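October, bench notes, dough proofing / yeast batch comparison

Started 7:40 am. Kitchen lab cold again, heat doesn't come on til nine. Put the starter jars by the window side first, then moved them to the warm shelf when I saw how sluggish they were. Should have done that last night.

Plan for today: same dough, 4 yeasts, watch the rise, steam one small batch of each, cut and look at the crumb. Yeasts are Jeltlow instant, Brunton active dry, the Tindusau fresh cake, and our own starter as the slow one. Flour is all from the one Bosanholm sack, the low protein one. Don't open the new sack until this is done, please. Last month we switched partway and the whole set was useless.

Flour per batch 416 g. Water a bit over half that, sugar, pinch of salt, spoon of oil. Wrote the exact water on the tub lids in grease pencil. Copy it over before someone washes the lids!

8:30. All mixed. Jeltlow dough came together fastest, smooth after a short knead. Brunton was gritty at first, I think I rushed the soak. Fresh cake smells great, a little like beer. Starter dough is sticky and wants a floured hand.

9:15. Heat finally on. Jeltlow already puffy. Brunton behind but moving. Starter has done nothing, as expected. 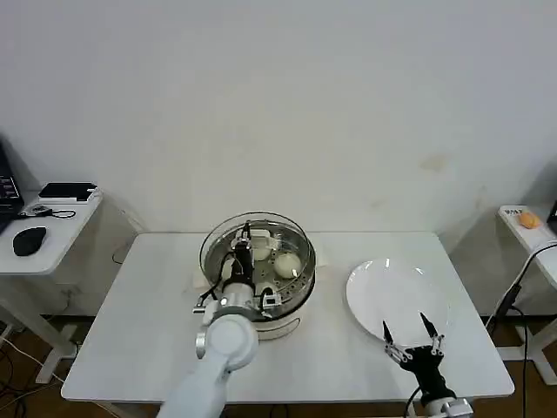 Thing I keep going back and forth on is the second rest. The old sheet says skip it for instant yeast and I have been skipping it, but the skins keep wrinkling after steaming and I'm starting to think the two are connected. Shaped half the Jeltlow and steamed right away, rested the other half under a cloth. Rested ones came out with a much smoother skin. Unrested ones had the usual dents, and a dense line along the bottom when cut. One set isn't proof, so repeat.

Other suspect is the lid. If it comes off the second the heat stops, the skin drops. Waited 3 minutes with the lid cracked on the rested half and only then lifted it. So now I've changed two things at once, dumb. Next time change one.

11:20. Brunton batch shaped and resting. Crumb on the Jeltlow: even, small holes, slightly yellow toward the outside. Yellow could be the flour or too much baking powder in the old recipe (none in today's, so flour?). Ask the others if they saw this with the last sack.
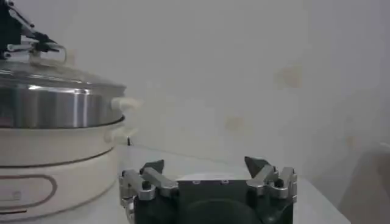 Fresh cake batch over-proofed while I was at lunch. My fault. Sour smell, went slack when I touched it, wouldn't hold a seam. Knocked it back and reshaped but I don't trust the result. Mark it as void in the table, don't average it in.

2:50 pm. Brunton steamed. Good flavor, a bit more chew. Skin fine with the rest and the slow lid. Color whiter than Jeltlow, same flour, so there goes the flour theory. Maybe.

Starter dough has grown by a third at best. Leaving it on the warm shelf, will check before I go. If still slow it goes in the fridge overnight and gets steamed tommorow.

To do
- rerun Jeltlow, rest yes/no, lid the same both times
- order Tindusau again, it only keeps a week
- thermometer on the warm shelf reads high, check agianst the good one
- scale needs 4 new batteries, I took the ones from the drawer
- starter: feed tonight, label the jar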